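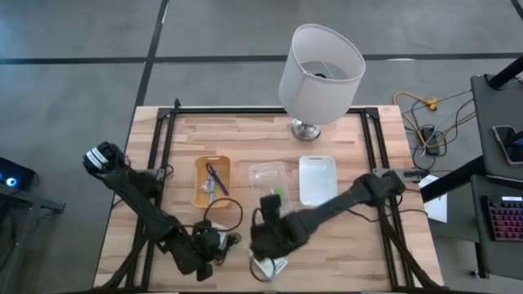 A table lamp with a white shade on a wooden tabletop.

Earth Science > Mapping > Borehole logs

Borehole log

A borehole log is the written record of what a drill goes through on its way down - soil, clay, gravel, rock, water. I've kept them for years, so forgive me if I ramble a bit!

Each layer gets a top depth, a bottom depth and a plain description. Color comes first in my notes, then grain size. At Winthorpe we logged 13 holes one September, and Volker Tiedemann and I argued over nearly every clay (he calls everything silt).

Older logs can be a real treat. The Gerlach set runs to 2,000 cards, many in pencil, and depths are in feet until card 15 or so of each box, then meters. Check the units before you type anything in.

Comments

Neusa Falcão: Do you log made ground as one layer or split it?

Gunther Ostermann: I split it if there's brick. And it was silt.

Contact | © Jekine Earth Pages | Back to top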